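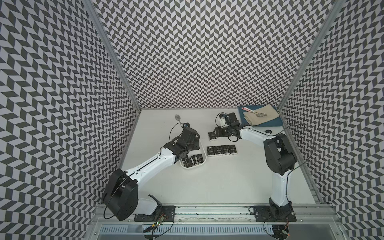

Skama is a collection of tabletop tidying episodes, assembled to help answer a plain question: whether a pair of robot arms can yet do small household chores to a standard a household would accept. The chore covered by this card is emptying a tray and setting its contents out in order. It is ordinary work, and a person would do it without thinking. A pile such as the one in the white tray, with packs lying over one another at different angles, asks a good deal more of a machine than the neat row beside it would suggest. Each pack must be separated from its neighbors, turned, carried clear of the rim and released where it will stay.

## Summary

| Field | Entry |
|---|---|
| Collection | Skama, tray-and-row subset |
| Site | Jutville |
| Release | November 2022 |
| Episodes | 456 |
| Arms per episode | 2 |
| Views | fixed workspace view, wrist views |
| Labeling | Bridison guidelines, second edition |

## Task definition

An episode begins with packs in the tray and ends when the tray is empty, when the time limit is reached, or when the operator stops the run. Either arm may pick. Passing a pack from one arm to the other is allowed but is not required.

The row is judged by three tests:

- every pack is on the table and outside the tray;
- no pack rests on another;
- the row can be read as a single line by a person standing at the front of the table.

Printed faces are not required to point the same way. Earlier drafts of the task did require it, and the rule was dropped in July after labelers could not agree on how much rotation to permit.

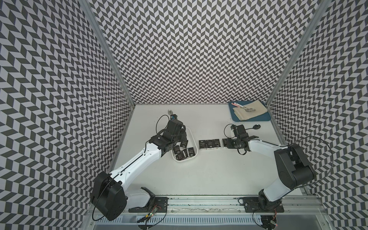 Clutter is part of the task. Kitchens and packing benches are seldom cleared before work starts, and a policy trained on a bare surface tends to fail on a used one. The other objects on the table, among them the silver spoon toward the back and the folded napkin on its blue tray, are to be left alone. An episode in which an arm moves one of them is kept in the collection and labeled `disturbed`, even where the row itself is correct.

## Results to date

Of the 456 episodes, roughly 300 ended with an accepted row and no help from an operator. The remainder are divided among the labels `partial`, `disturbed`, `dropped` and `stopped`. Users should not read the share of accepted episodes as a measure of readiness for the home. The time limit is generous, and a person doing the same work would finish well inside it.

The most frequent faults were as follows:

1. Two packs lifted together, with the second falling between the tray and the row.
2. A pack set on its narrow end and released before it was steady.
3. One arm waiting for the other to leave the space above the tray – safe, but slow.

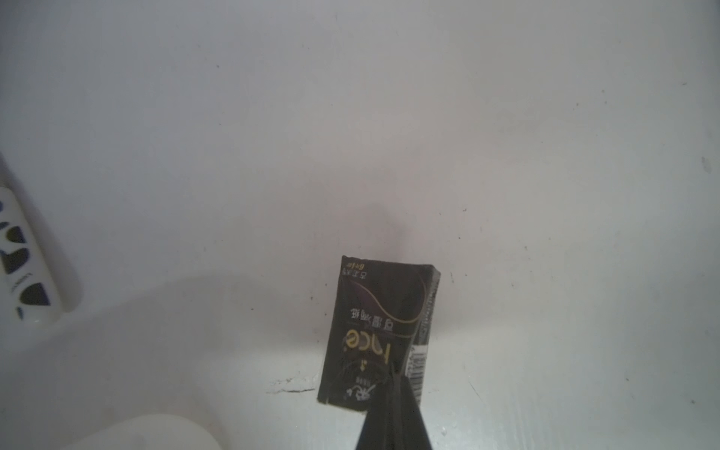
One reader of the draft card asked why standing a pack on end should count for anything, given that a person putting shopping away would lay it flat and move on. The point is a fair one. Upright placement is not scored in this subset. It is recorded in a separate column, `pose_final`, for users who study shelf stocking, where it matters a great deal. Naidoo, the shelf-stocking collection, uses the same column name and the same values, so the two may be joined without conversion.

## Limits 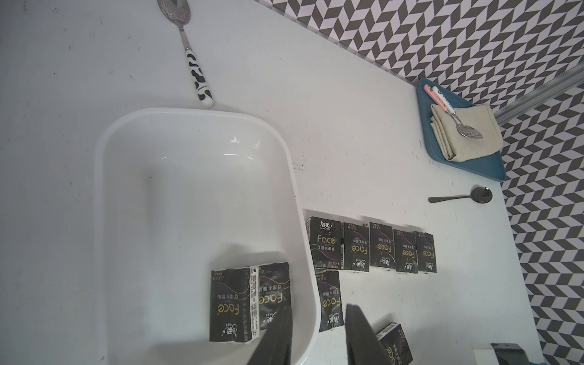

*Reading time for the rest of this card: 2 min*

Tissue packs are light and forgiving. Their wrappers crease under the fingers and give some grip, and a drop does them little harm. Results obtained with them should not be extended to glass, to open food, or to anything that can spill. Users should also note that:

- all episodes were recorded at one site, against the same patterned walls;
- dark wrappers against a white table make the packs easy to find, and paler goods were not tested;
- wrist views often show a pack partly hidden by a finger, and labels were assigned from all available views together;
- the position of the tray varies only within narrow bounds.

The present view of the maintainers is that this chore can be done by machine under watch, in a prepared space. Unattended use has not been studied.

## Use and corrections

The subset may be used for research and teaching. Accepted and failed episodes should be reported separately. Corrections to labels may be filed against the episode number, with the proposed label and a short note. Labels changed after release are listed in `CHANGES.md`, and the earlier value is retained in the column `label_prev`.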